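**Ticket 471 - Sourdough starter goes flat after every second feed**
Status: open, leaning towards solved
Opened by: Ximena Magaña
Helping: Lewis Skinner, Salamatu Garba

**Original report (Ximena)**

Hi all! First ticket from me, so sorry if I've put it in the wrong queue. My starter (she's called Tilel) doubles beautifully after one feed, then does next to nothing after the following one. Then she's fine again. Then flat. It has been like this since the start of March and I'm completely fascinated by it, even though I've made some truly dense loaves along the way.

- Flour: half wholemeal rye, half plain white
- Water: straight from the cold tap
- Jar: tall glass one with a loose lid
- Feeds: morning and night, equal weights of starter, flour and water
- Spot: kitchen bench beside the kettle

**Reply (Lewis)**

Welcome, and what a great puzzle. Alternating results nearly always mean something in the routine is alternating too. Are the morning and night feeds the same in every way? Same spoon, same tap, same person?

**Reply (Ximena)**

Ooh. The person is not the same! I do mornings and my housemate Berenice does nights. She says she follows the card on the fridge. I've asked her to write down exactly what she does tonight.

**Log, night feed (Berenice Cuautle)**

Zeroed the scales with the jar on. Took starter out until the jar looked right. Added flour from the big tub, water from the filter jug, stirred, lid on. Moved jar to the windowsill so I could wipe the bench. It stayed on the windowsill, which I'm now told is a clue.

**Reply (Salamatu Garba)**

I love this log, thank you Berenice. A few things jump out:

1. "Until the jar looked right" could be leaving far more old starter than the card says. Too much old starter and not enough fresh flour will give you a quick small rise and then a collapse while everyone's asleep.
2. The windowsill gets cold at night, even when the days are warm.
3. Which flour is in the big tub?

My own starter sulked for weeks in a chilly laundry and perked up as soon as I moved it next to the hot water system, so I'd start with number two. Please change one thing at a time though, or we'll never know which one did it.

**Update (Ximena)**

Test one: jar stays by the kettle all night, everything else as Berenice normally does it. Result in the morning was a bit better, with some bubbles up the side, but still well short of doubling. I put a rubber band around the jar at the starting level, as Lewis suggested, and it's such a good trick - I can't believe I'd been guessing by eye.

Test two: same spot, and Berenice weighed what she left in the jar. She'd been leaving 300 grams. The card says 90! So she was adding 90 of flour and 90 of water to a great big pile of hungry starter.

With the weights fixed, Tilel doubled by 7 in the morning and smelled lovely, like yoghurt and green apples.
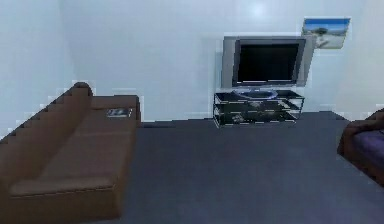 **Category: Kitchen > Baking > Starters and ferments**

**Reply (Lewis)**

Fantastic result! I'd keep the ticket open for a few more feeds all the same. Could you check the flour tub as well? If it's all white flour, the night rise may stay a touch slower than the morning one, and that's fine as long as you know to expect it.

**Reply (Ximena)**

Checked. The tub is plain white, and the rye was in the cupboard behind the rice where only I would look. I've mixed a fresh tub with both and put a label on it in very large letters. The card on the fridge has been rewritten too, with "LEAVE 90 IN THE JAR" at the top.

Baking a loaf with her tomorrow and I'm so excited - will post how the crumb turns out. Berenice has asked for the crust end.

**Next step:** Ximena to report on the loaf and the next few night feeds. Salamatu to close if the rise holds.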